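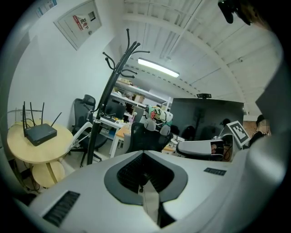
Router on the round side table, coat rack and mesh chair behind it

condori_y
So the plan is to hang the coats up properly and leave the router where it is, on that little table. Any objections before I order more hangers?

grerwood106
A few. Look at the floor under the table. You want people reaching for their coats right next to that tangle? Somebody will hook a foot in it. Put the router up on the wall.

Eilidh MacBrayne
Not on the wall near the distribution box, please. I doubt it would hurt the signal much, but you'd be drilling beside it.

grerwood106
Different wall, obviously.

condori_y
I'd like to sort the hangers first.

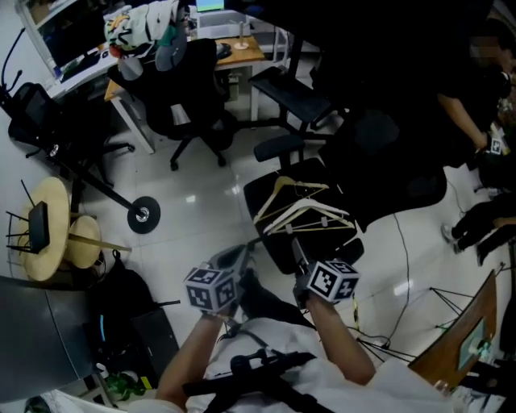

Hangers on the seat, jacket and cap on the other chair

R. Cuervo
This is why I don't believe in the coat rack. You've got hangers lying on a chair and a jacket over the back of another one. People use chairs. We bought a rack in September and it held one umbrella.

Eilidh MacBrayne
Disagree. Ours gets used, but it stands by the door.

R. Cuervo
And how do wooden hangers go on a rack with curved hooks? They'll slide off. Buy a rail.

condori_y
A rail takes up 2 feet of floor I don't have.

grerwood106
You'd have it if you moved the stools. Still say the cables come first.

condori_y
Fine, cables first. Not convinced about the rail.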